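Chamado 238 — Separação de tesouras, célula Tallen
Status: aberto

Oi, gente! A garra trava no pote cheio — os cabos se enroscam e eu acabo tirando na mão.
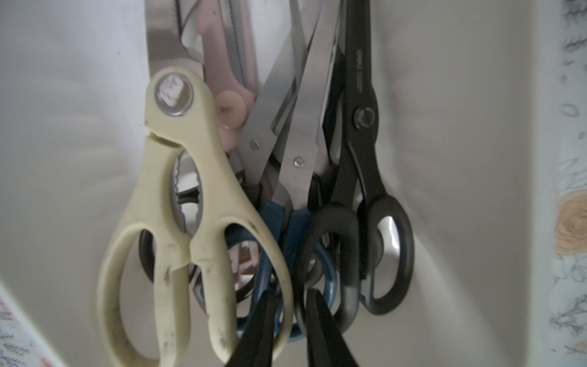

Tesouras no suporte branco

Espalhadas na mesa, trabalho bem mais tranquila. 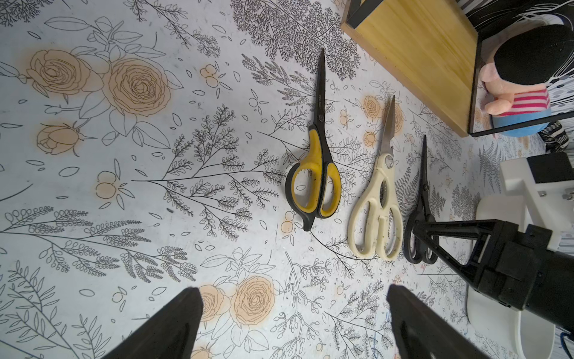
Buthelezi: sobrou mais tempo pra conferência aí no turno?

Sobrou, mas agora passo 17 minutos por turno cuidando de parada.
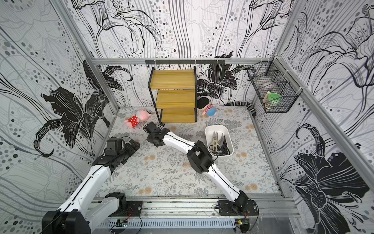 Equipe de Automação – Wolberg

Baixei a velocidade e vou testar de novo,
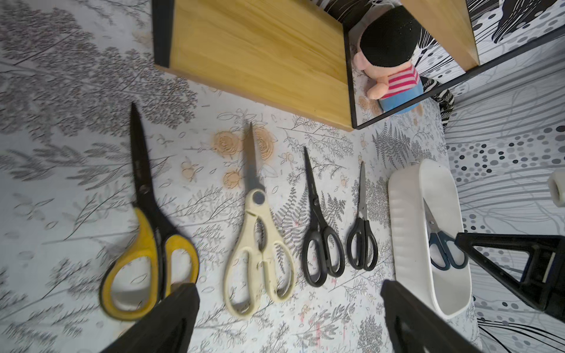 dessa vez com menos peças por lote. Se travar, reabro a garra e anoto.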